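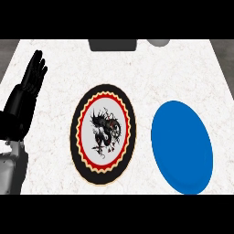
About us

Hi, and thanks for stopping by! I'm the one who answers the phone, writes these pages and does most of the teaching here at Brivholm, a small language school up two flights of stairs on Gittins Street in Stonby. If you've ever wondered who's behind the green door next to the bakery, well, it's me and three other teachers.

I started Brivholm after nine years of teaching evening Spanish at a big college in Palthorpe. I loved the students, but the classes kept growing and by the end I couldn't remember who had said what. So I rented one room, bought a secondhand whiteboard and put a card in the library window. Two people came the first week. One of them still comes, and her Spanish is now good enough to correct my spelling.

These days we teach Spanish, Italian, Portuguese and a little Danish (the Danish group is tiny but very loud). Classes never go over nine people. We don't do grades, and we don't do homework unless you ask for it – a surprising number of you ask for it. Mostly we talk. We talk about food, landlords, bad vacations, what the dog did. Grammar gets dealt with when somebody trips over it.

You don't need to have been any good at languages in school. I failed French the first time I took it, and I still get nervous ordering in a café in Lisbon.

Our next open morning is Sat 13 July. Drop in whenever you like before lunch, sit in on a class and try the almond cake. We close for all of August so the teachers can go home and see their families, and the new courses start when we get back.

A ten-week course costs 100 dollars if you sign up at the open morning, books included. If the stairs are a problem, please call me first. We have the use of a ground floor room across the street and I'm happy to move a class over there.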